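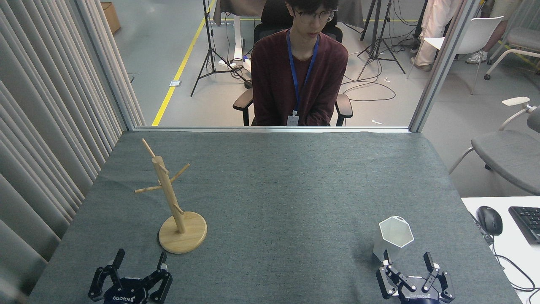
1/ A few posts on mug trees, seeing as I've spent most of my tea breaks this month thinking about them. Skip if you keep your mugs in a cupboard and are happy.

2/ Our kitchen at work has one shelf and a drying rack that's always full. Mugs ended up on the windowsill, on top of the microwave and, for most of December, in the stationery drawer. So I said I'd sort out something to hang them on.

3/ I started with a metal one, the Lurkard. It held eight mugs, which sounded like plenty. The arms are all the same length and set in pairs, so two big mugs opposite each other are fine, but put a third one above and the handles lock together. You lift one and get two.

4/ It was also loud. Every mug going on or off made a clang you could hear from the far desks. It lasted a fortnight.

5/ After that I went for plain wood. Round base, one upright post, pegs at different heights and pointing different ways. They look a bit random but the uneven spacing does help, as a wide mug on one peg doesn't sit straight on top of the one below.

6/ The bottom peg is the weak point on nearly all of these. It's too near the base for a full-size mug to hang freely. Espresso cups go there, or a tea strainer, or nothing.

7/ Load it evenly. If you put two heavy mugs on the same side first, the whole thing wants to go over. I hang one left, one right, then fill in. Unload it the same way. This is the bit people forget.

8/ Posts lean. I've had three wooden trees now, counting the one at home, and not one has been dead straight. A slight lean doesn't matter much in use. If it gets worse, turn it upside down and check how the post is fixed. Mine at home has a screw up through the base and half a turn sorted it. If yours is only glued, take it out, clean off the old glue and do it again properly.

9/ Check the pegs while you're there. Twist each one gently. A loose peg will hold an empty mug for months and then drop it on a Monday.

10/ Dry the mugs before you hang them. I know the whole attraction is that you don't have to. But water runs down the handle on to the peg, the peg swells and goes rough, and you get a grey ring that doesn't come off. Fine sandpaper and a wipe of food-safe oil will tidy it up. I do ours in April and again before Christmas.

11/ On what to stand it on: felt is good. It stops the base sliding and takes the noise out of putting a cup down. Dark grey hides most things except crumbs. It's no use right beside the sink, though, as it soaks up drips and stays damp underneath.

12/ Some cups will never go on a tree. Anything without a handle, obviously. That includes the six-sided sort, which I like a lot for holding. The flat faces are easier to grip than a round cup. They just need a place of their own on the table.

13/ Don't stack the six-sided ones either, unless they're made for it. I had a pair of Vörös ones that only nested if you lined up every corner, and if you didn't they jammed. It took roughly 30 minutes with cold water in the top one and warm round the bottom one to get them apart. One has a chip in the rim now and holds pens.

14/ Before buying, measure from the inside of the handle to the outside of the mug. Shops give you the height of the tree and never the gap between pegs. The Betari listing I looked at had a photo with the mugs turned so you couldn't see they were touching.

15/ Also measure the shelf above, if there is one. You need room to lift the mug up off the peg as well as room for the tree itself.

16/ Next job is the teaspoons. We had 30 at the start of last year.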